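Print this page | E-mail this page

Junitbridge Sorting Study: Frequently Asked Questions
September 15, 2019

We get mail about the cube sorting result, and much of it gives us more credit than we deserve. Please read these answers before you quote the number.

What is the task?

Blue and red cubes have to go from a metal tray to the plate with the matching rim. The arm learns this from recordings of a person steering it through the same job. 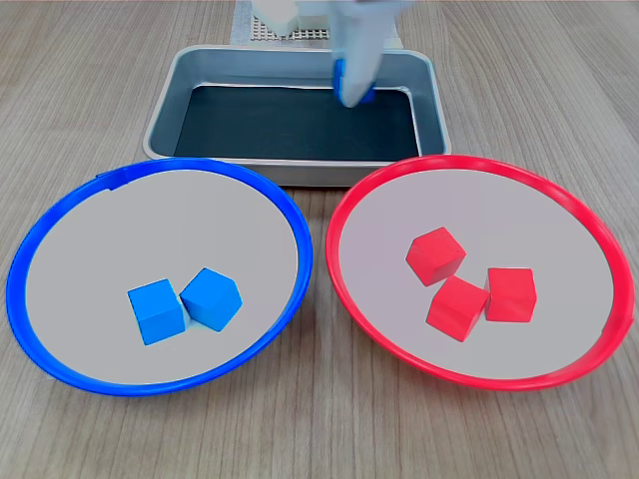
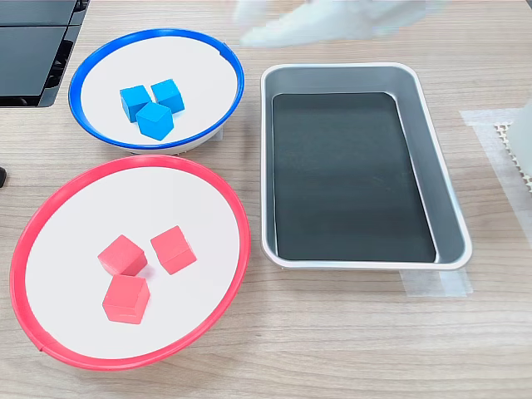

So it works?

It works on our table. The Todlow method got every cube onto the right plate in 80 percent of the scored runs. That is a decent figure for an easy job, and I would not read more into it. Two saturated colors that match two saturated rims are about the kindest test a camera can be given.

How many demonstrations did it need?

Our best model used around 15. People like to repeat that figure and leave out that the same operator made all of them, after a lot of practice. When a new operator recorded a set, the results dropped, and we don't yet know why. It could be the pauses. It could be the way each person approaches the corners of the tray.

Does the robot understand color?

I wouldn't say so. It has learned that certain pixels go with certain motions. We have not tried it with green cubes, or with a red cube and no red plate to put it on. Until somebody does, "understands" is a word for the press office.

Can it handle the plates being moved?

A little. Small shifts are fine. Swap the two plates and the early version kept going to the old spot, which tells you what it had really learned. The March version was trained with the plates in both orders and does better, though we had only 2 sessions to test it in.

What counts as a failure?

Any cube on the wrong plate, any cube off the plates, or a run that goes over time. A cube that is dropped and picked up again still counts as a success. Dal Bello's scoring is stricter on this point, so please don't put our figure next to theirs in a table.

Will Plometti sell this as a product?

Not that we have been told. Plometti paid for part of the work and had no say in the scoring. If you see a sales sheet with our percentage on it, ask which table it was measured on.

Can I have the recordings?

Yes, failures included. Write to the project address and say which version you want.

Print this page | E-mail this page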